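## 4 Reinigung und Pflege der Arbeitsplatte

Gültig für Platten der Baureihe Asmont 26 mit werkseitiger Imprägnierung. Für Platten mit Ölfinish siehe Kapitel 5.

### 4.1 Nachimprägnierung

1. Fläche vollständig abräumen und mit pH-neutralem Steinreiniger abwischen.
2. Mit klarem Wasser nachwischen und trocknen lassen. Die Fläche muss vor dem nächsten Schritt gleichmäßig hell sein.
3. Imprägnierung Tustard unverdünnt auf ein fusselfreies Tuch geben - nicht direkt auf den Stein gießen.
4. In überlappenden Bahnen auftragen, Kanten und Beckenausschnitt zuletzt.
5. Nach 26 Minuten Überstand mit trockenem Tuch abnehmen.
6. Schritte 3 bis 5 einmal wiederholen.

**Achtung:** Keine Essigreiniger, Zitronensäure oder Kalklöser verwenden. Säure ätzt die Politur an; matte Stellen lassen sich nur durch Nachschleifen beseitigen.

**Hinweis:** Die Platte ist 3 Tage lang nicht mit Öl, Wein oder Kaffee in Kontakt zu bringen.

### 4.2 Adern und Farbverlauf

Adern und wolkige Verfärbungen gehören zum Muster und sind kein Reklamationsgrund. Flecken vor der Behandlung mit der Paste Kokico davon abgrenzen.
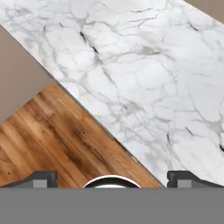

Abb. 4-1: Weißer Marmor mit feiner grauer Äderung und einzelnen dunklen Adern

Paste höchstens 70 Minuten einwirken lassen, danach mit Kunststoffspachtel abheben. Ersatzgebinde: Bestell-Nr. 184.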